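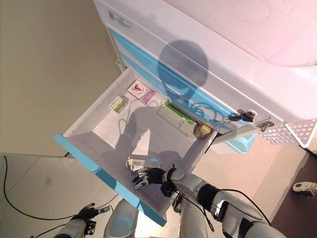 4. Preparing the Muver for a mountain ride

Read this section before your first ride outside cell coverage. The Muver stores maps and tracks in its own memory, but it can't download anything once you leave the trailhead.

4.1 Loading the route

1. Charge the unit fully at home. The light on the side turns green when charging is complete.
2. Connect to Wi-Fi and open Maps > Regions.
3. Select the region you will ride in. The Fisthorpe region takes up 700 MB, so delete old regions first if memory is low.
4. Open Routes > Import and pick your file. Long routes may take a few minutes to draw.
5. Turn Wi-Fi off and open the route again. If the map goes gray, the region did not finish loading. Repeat step 3.

Note: Routes made before the March update show distance but no climb. Save them again under a new name to add the elevation profile.

4.2 Setting the altimeter

The altimeter works from air pressure and drifts with the weather. Set it at a known height each morning.

1. Stand at a marked point. The Lerkside trailhead sign, for example, gives 1090 meters.
2. Press and hold the lower button until the height flashes.
3. Enter the posted height and press the upper button once.
4. Wait for the reading to settle before you start moving.

On a ride with over 3 hours of climbing, set it again at the pass or summit if the height is posted there.

4.3 Mounting on the handlebar

1. Fit the rubber pad to the bar, then close the Vrabec clamp over it.
2. Tighten both screws by hand, a little at a time on each side.
3. Slide the unit in from the front until it clicks.
4. Run the safety cord around the stem — not around the brake cable.

Caution: Do not use power tools on the clamp screws. Overtightening can crack the clamp and damage carbon bars.

Caution: Do not change settings while riding. Stop well off the trail first.

4.4 Recording

Press the upper button to start. The unit pauses by itself after two minutes without movement and picks up again when you roll. Carry a paper map and compass on any route that leaves marked trail. To end the recording, hold the upper button until "Saved" appears.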